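ok so the Dredo arm has been dropping things for two weeks and I finally took the gripper apart. Thread, because I learned stuff 🧵

First thing: I blamed the software. I always blame the software. Spent a whole evening in the Urnari config changing grip force from 40 to 90 and back again. Zero difference!

Uliana came by, wiggled one finger with her thumb and said "that's loose." Three seconds. I was so mad lol

So: fingers off, pads off (the left one was worn shiny), old grease wiped out with a rag and way too many cotton swabs. There was grit in the slide. No clue how long it had been in there.

Put it back with new pads and a tiny bit of grease. Tiny! Last August I overdid it and it got on everything we picked up.

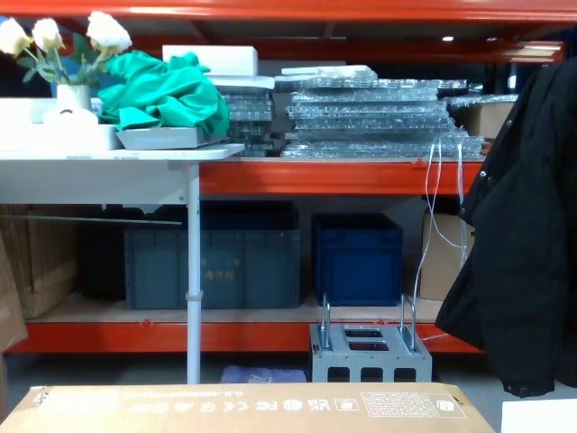 Then you have to home it again, and please do that with the fingers empty. I forgot, got error 268, and had to start over.

Ran 194 picks after dinner, mostly soft stuff, which it used to hate. Two drops, both on the same floppy cloth. I'll take it!

Next up is the wrist cable, it rubs when the arm folds all the way in. If anyone has a sleeve they like, tell me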